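Latent TB: getting people through the door
Speaker notes, 16 November 2023

Opening

Hello, thank you, sit anywhere. I'm Daryna Kravets, I'm a TB nurse, and I talk fast, so wave at me if I'm losing you.

Ask for hands: who here has been tested for TB? Who knows which kind of test it was? (Usually far fewer hands the second time. Leave a pause.)

First bit: sleeping and awake

Say this slowly. You can carry the TB bacteria and feel perfectly well. That's latent TB. You don't cough, you don't lose weight, you can't pass it on to your children or the bloke next to you on the bus. It's asleep. For most people it stays asleep for good, but for some it wakes up years later, often when they're run down or on medicines that damp down the immune system.

So why treat something that isn't making you ill? Because a few months of tablets now cuts the chance of a much nastier illness later. Remember to say "cuts the chance", not "cures it for ever" – Nabil told me off for that last time and he was right!

Second bit: what we did at Irkel

Two sites, Irkel and Jenton. We wrote to 1,721 people on the GP lists and offered a blood test. One tube, one visit, no going back to have your arm looked at.

The first letter was dreadful. I can say that, I wrote it. It had the word "screening" in it four times and a phone number that rang out after five o'clock. Tarcísio Lacerda rewrote it in one side of large print and got it put into the languages people were asking for at the front desk. He also took out the bit about bringing your passport, which I'd copied over from some other form without thinking and which must have frightened the life out of people.

124 letters came back marked "not at this address". Don't skate over this, someone always asks. We tried texts after that and found some of them, but I haven't got a tidy figure and I'm not going to make one up on stage.

79 people had a positive result. Every one of them got a phone call from a person, followed by a chest X-ray to check it wasn't active. Mention Jérémie here, he made most of those calls and he's in the second row. (Check he's turned up.)

Third bit: the tablets

They're long. Three months for most of ours. Things people wanted to know:

Will my wee turn orange? Yes, with rifampicin. Tell them before, never after. Contact lenses can stain too.

Can I drink? Best not. It's hard on the liver, and so are the tablets.

Will it mess with my pill? Yes, it can, so sort out other contraception first.

Do I have to tell work? For latent TB, you don't need to tell them for anyone's safety.

If time's short, drop the bit about blood tests at week two and go straight to Ragnvald's slide on missed doses. He's happy to take questions on the pharmacy side, and anything on dosing in kidney disease goes to him, please, because I'll only get in a tangle.

Leaflets are on the table by the door, large print ones on the left. My email's on the back.
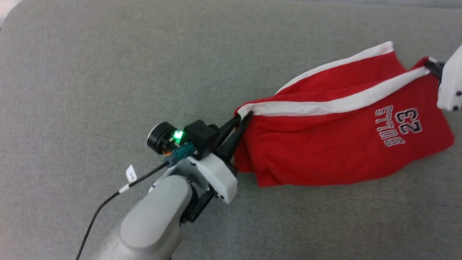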